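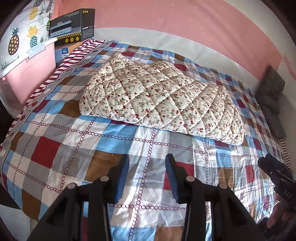 So I finally made it to the Naritz open day last Thursday, and I had way more fun than I expected! Noboru Noguchi was running the home chores room, and he let pretty much anybody who asked have a go with the hand-held grippers. My job was bedding. You'd think a folded quilt would be the easy one, but it's so thick and puffy that I kept wondering where on earth to grab it – and the big plaid checks underneath made it weirdly hard to judge how far I had to reach. The blue ribbed pads on the fingers are what does the holding, Noboru told me. My first try was terrible. My second was a little less terrible (I'll take it).

Chelsea Marsden got stuck in the line for the coffee and missed the first talk, so I took notes for her. They've collected 3,394 tries at folding and moving bedding since August, and the next goal is towels. Sign-up for the fall session is capped at 24 people, and both our names are down.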